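Plarnent Block Club FAQ

What ages is it for?
Anyone who likes shapes! Our oldest regular is Seung-woo Ban's grandmother, and she builds the best towers.
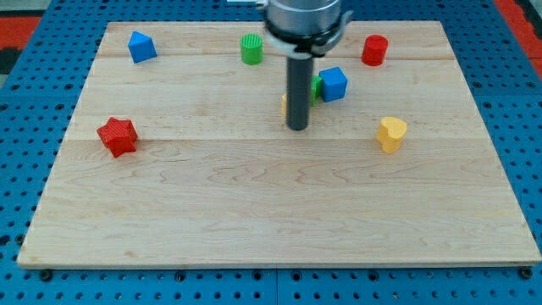
Do I need my own board?
Nope, any flat surface works (a rug gets wobbly). We love pale maple, and colors really pop on it, like the green and red cylinders standing up near the back, or the blue five-sided one.

How many blocks should I start with?
Try 40. The Orent room has 300, so come borrow more!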